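Home | Club Diary | Projects | Members | Contact

Last updated: June

Simulation Club Diary: Remote Session, Household Tasks Module
May 2020. Entered by Younes El Fassi

The session opened with all members connected from home. The task for the term remains as set out in the Pukwood project plan: a two-armed robot is to approach a dark, curved object in a simulated house and close one gripper on its narrow end. Members were reminded that each run must be logged under the name of the student who started it.

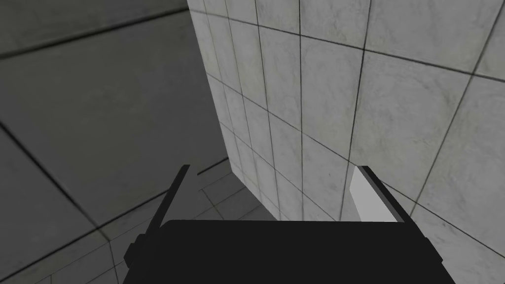 The first part of the session was given to the approach. Several members had set the arm speed too high, and the club agreed on a limit of 18 for all shared runs, in the units used by the Skoteck control panel. The step count stays at 3000 for each run. The El Idrissi group asked for a longer limit, and the request was held over to the next meeting.

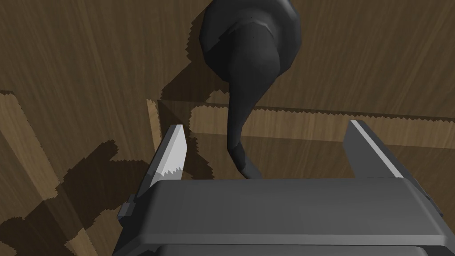
Wrist view, fingers open on either side of the stem.

Work then moved to the starting position of the body. The group responsible had written its own script for placing the robot, and the script was read through line by line. Two errors in the order of the joint angles were corrected. Members are asked to use the corrected script from now on and to delete earlier copies. 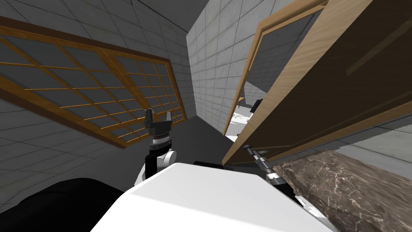
Left arm raised, with the lattice window to the left and the cabinet to the right.

The remaining time was spent on the closing motion. Some 13 runs were entered in the log, of which 9 are to be reviewed before scores are given. The shadow setting was left at low so that members with older computers could take part.
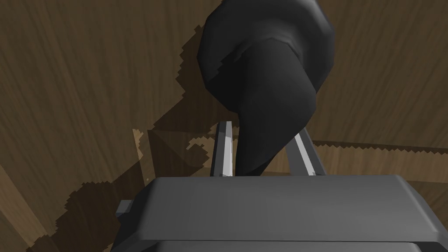

Jastunier asked whether the closing speed ought to be scored apart from the approach, given that the two were written by different students. The point was accepted, and a second column will be added to the score sheet.

Review notes are due before the first session in June.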